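4.2 Handheld Kit

The Bronik kit is sold by Losik as a pair of handheld grippers with mounts, printed markers and recording software. We bought one kit at list price and had no contact with the seller beyond a single support request, which was answered in four days. Setup followed the printed guide. Calibration took 26 minutes the first time and 6 minutes after that.

Two operators, Sekar Pillai and Shona Sutcliffe, recorded 87 demonstrations at our Trirthorpe site in July. Both had used the older Carnegie kit, and both found the Bronik handle easier to hold over a long session. Pillai reported some strain in the thumb when keeping the fingers closed.

Figure 3. A Bronik gripper with a square marker plate mounted on its upper side, held by an operator over a white table. The second gripper is in the foreground. 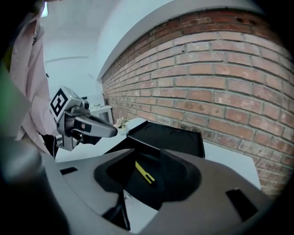 The software rejected 4 recordings for lost tracking, and we did not repeat them. Export to our own format needed a short script, as the supplied converter dropped the gripper width values. Losik lists this as a known fault. Spare finger pads are sold only in sets, so replacing one means buying the set.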